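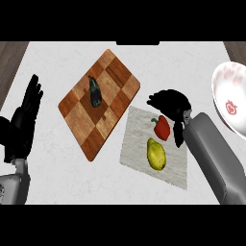 1/ Mineral oil never cures. It sits in the grain and washes out over time, so a board needs another coat whenever the colour goes dull.

2/ Raw linseed does cure, slowly. Felista Ogola left hers 9 days in January before using it.

We use cookies to improve your experience. Accept | Manage

3/ Coat both faces equally. One sealed face and one bare face will cup.

4/ End grain drinks more. Reapply until it stops soaking in, then wipe off the excess.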